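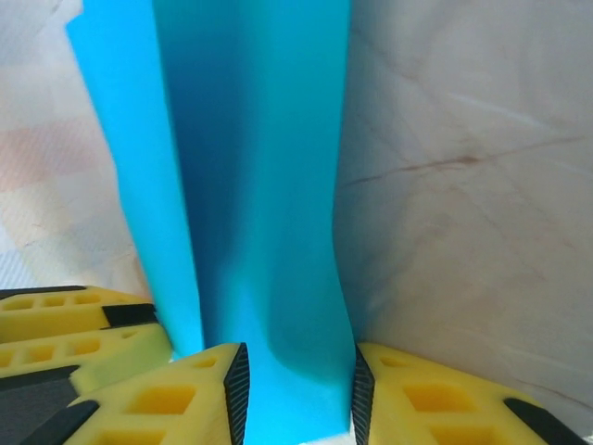 Figure 9.1 Bright blue material with a rounded fold, gripped near the bottom

Chapter 9
Reablement: helping people do things for themselves again

By the end of this chapter you should be able to:
explain how reablement differs from ongoing home care
help a person set a goal in their own words
break a daily task into steps and decide where to offer help
record progress in a way that the next worker can use
recognise when a plan needs to change

Key words: reablement, baseline, goal, grading, prompt, step down, review

9.1 Starting with the kettle

Think of a woman of 82 who has come home to her flat in Brokedine after a broken hip. Before the fall she made her own breakfast, fed the cat and walked to the corner shop for a paper. In hospital her meals came on a tray and somebody else filled her water jug. She has been home for two days. Her daughter, who is worried sick, has told her to stay in the chair and not to touch the kettle.

You arrive at eight in the morning. What do you do?

If you have worked in home care before, your hands will already be reaching for the bread. You could have toast, tea and tablets in front of her in ten minutes, and she would thank you for it. In reablement you are going to do something much harder and (we think) far more interesting. You are going to stand next to her while she makes the toast, and it may well take half an hour.

That half hour is what this whole chapter is about! It is skilled work. You will be watching how she stands, where she puts her weight, whether she can turn with a plate in her hand, whether she remembers the butter, and how she feels about all of it. You will be deciding, minute by minute, when to speak and when to keep quiet. New workers often say that keeping quiet is the part they find most difficult, and experienced ones tend to agree with them.

9.2 What the word means

Reablement is short-term support, given in a person's own home, that helps them regain skills and confidence after an illness, an injury or a spell in hospital. It often lasts up to six weeks, although many people need less. Some will need no care at all when it ends. Others will go on to a smaller package of care than they would have had otherwise, and a few will find that their needs have grown.

It is easy to mix reablement up with rehabilitation, and the two do overlap. Rehabilitation is usually led by therapists and looks at the body: strength, balance, speech, the use of a hand. Reablement takes those gains into the kitchen and the bathroom and up the stairs. A physiotherapist may help a man lift his arm above his shoulder. The reablement worker is there when he uses that arm to get a shirt off its hanger.

It also differs from the home care you met in Chapter 4. There, the care plan tells you what to do for the person. A reablement plan tells you what the person is working towards, and your part in it should shrink from week to week. Your visits get shorter. You step back from the sink to the doorway, then from the doorway to the next room, and one morning you are not needed for breakfast at all – a very good morning to be part of.

9.3 The Mulcahy service: a case to follow

Throughout the chapter we shall return to one service, based in the market town of Mulcahy and covering the villages of Stello and Fultitz. It makes a useful case because the area is so mixed. Mulcahy has buses, a pharmacy and plenty of ground-floor flats. Stello is up a steep hill, and Fultitz has one shop and a lot of older cottages with narrow stairs and a step down into the bathroom.

In its first full year the service was offered 905 referrals and took on 641 of them. The rest were mostly people who needed nursing care first, people who had moved in with family outside the area, and people who simply said no. (Saying no is allowed. We come to consent in section 9.6.) A typical worker there looks after several people at once, and travel between Stello and Fultitz takes around 14 minutes when the road is clear, so visit times have to be planned with some care.

Keep the service in mind as you read. When we talk about grading a task, ask yourself how you would do it in a Fultitz cottage with a low ceiling and a coal fire. When we talk about getting outdoors, think about that hill in Stello.

9.4 Finding the baseline

Before anyone can set a goal, you need to know where the person is starting from. We call this the baseline. It is worked out by watching and by asking, and you will need to do both. People tell you what they used to be able to do, or what they hope they can do, or what they think you want to hear. A man may say he has no trouble washing and then sit down, grey in the face, after doing his neck.

Ask about life before the illness as well. Did she cook every day, or did she live quite happily on sandwiches? Did he ever make his own bed? There is no sense in teaching someone to run a home in a way they never ran it in the first place. A good baseline notes:

what the person can do alone, safely, today
what they can do with a prompt, such as "What comes next?"
what they can do with a steadying hand or a piece of equipment
what they cannot do yet
what they never did, and do not wish to start

Look at the third line again. The gap between a prompt and a hand is a small one on paper, and it matters a great deal in practice. Write down which it was.

Try it yourself

Make a hot drink at home and write down every step, beginning with standing up from your chair. Most students begin with a very short list and are amazed at how it grows! Now go through your list and mark each step that needs two hands. Then mark each step that needs good eyesight, and each one that relies on memory. Bring the list to class, as you will need it for section 9.5, where we look at grading.

Talking point

A man aged 55 is recovering from a stroke. His wife dresses him each morning before the worker arrives, to save time. She means it kindly and he seems content. With a partner, discuss how you might raise this with the two of them, and what you would want to find out first.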